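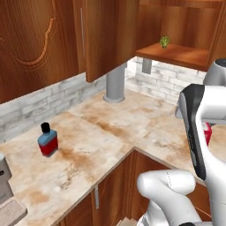 Tistum Wholesale Tire Stock Table

README, third revision, December

What you get

One flat file of tire stock movements between wholesalers, fitting shops and the depots that sit between them, wondering where everyone's pallets went. Each row is one movement of one tire size from one place to another. There are 3426 rows in the current release. The previous release had more, but 297 of those were the same delivery of winter tires being entered again by a depot that didn't trust its own save button.

The table was put together for people who plan stock for a living, or who have to argue with people who do. If you want retail prices, tread wear or an opinion on which tire to put on your pickup, you've opened the wrong folder.

Where it came from

Three sources, in descending order of tidiness.

Brurkaletti runs the regional depots and exports its records every Wednesday night. The exports are clean, consistent and arrive on time, and I have very little to say about them.

Grillurard is a wholesaler with a long history and a stock system to match. Its exports come as text files with the columns in an order that changes when somebody upgrades a printer. We match columns by their contents where we can. Rows we couldn't match went into the file rejects.txt, which you are welcome to read if you have a free weekend.

Were is a chain of fitting shops. Yes, that is its name, and yes, it makes every sentence about it read like a typo. Were sends movements by shop, but only for tires that left the building. Tires that came in are worked out from the depot side.

Columns

move_id: a number we assigned. It means nothing and is not in date order.
week: week of the year, 1 to 53. Week 53 exists in some years. Please don't write to me about it.
from_site and to_site: site codes, listed in sites.txt. A code beginning with X means the site closed during the year, and a few X sites went on receiving tires for weeks afterward.
size: width, profile and rim in the usual form, such as 205/55R16. Spaces and stray slashes have been removed.
season: summer, winter, all or blank. Blank means the source didn't say, and we didn't guess.
units: tires moved. Negative numbers are returns.
source: B, G or W.
flag: see the next section.

Flags

0 is an ordinary row.
1 means the units were changed by hand after a check with the source.
2 means the size isn't in any catalog we could find. Most of these are farm tires. One may be a phone number.
3 means the movement is larger than 800 units. These are mostly real, and we left them alone, but look at them before you take an average of anything.

Known problems

Winter tires are overcounted in the fall and undercounted in the spring, as the depots shuffle them between buildings and record only the half of the trip they enjoy. Adding up a full year mostly takes care of it. Adding up a month doesn't.

Grillurard rounds. Any movement over 3000 units from source G has been rounded to the nearest hundred, and smaller ones may have been too, depending on who was typing.

Truck tires and car tires share the size column. There is no vehicle type column. There was going to be one, and there was a meeting about it.

The table covers a mild year with weak demand, after a string of forecasts that said otherwise. A model trained on this alone will be a gloomy one. Set it beside a better year if you can get hold of one.

How to use it

Load moves.txt as tab-separated text. Read size as text as well, or your spreadsheet will turn some of the entries into dates and you'll be selling tires in size April. Join to sites.txt on the site code. Drop flag 2 unless you work in farm supply.

Please don't use the table to rank individual shops. The Were sites differ in floor space, opening hours and willingness to fill in forms, and the last of these has by far the biggest effect on the numbers.

Terms

Free for research and internal planning. Don't resell it. If you publish something, call it the Tistum table and say which revision you used.

Corrections

Send them to Rónán Mulligan at the Tistum data desk with the move_id and the value you think is right. A sentence on how you know would help. Corrections that consist only of the word "wrong" go in a separate pile.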